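Back at Gravley all afternoon, babysitting the grippers again! The left one had been closing a hair late since morning, so I took the finger pad off, cleaned the slide (so much grit in there) and put it back with a dab of Clolon grease. Then 100 open-and-close cycles, and it only stuck on 4 of them, all near the start. I'll take it. The right one just got its screws snugged up and a fresh calibration, then both went over to the table with the black box.

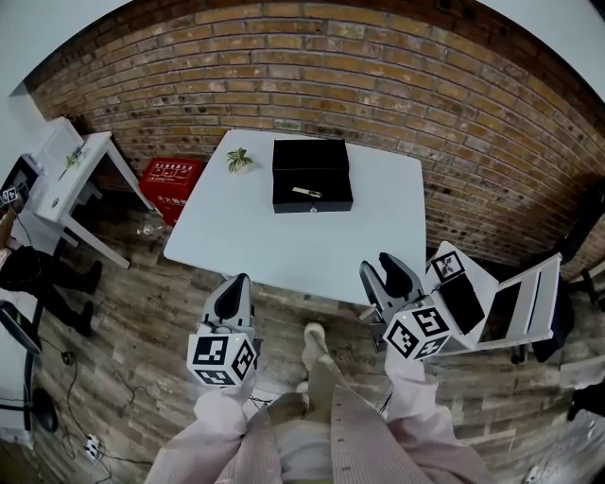

Ryszard Nowakowski thinks I should quit greasing and swap the whole slide, and he says the Tretico ones wear out early no matter how nice you are to them. Maybe so! But we have one spare left and I'd like to hang on to it till December. Marker cubes need a wipe tomorrow, and I have to write down the new offset (322) before I lose the sticky note.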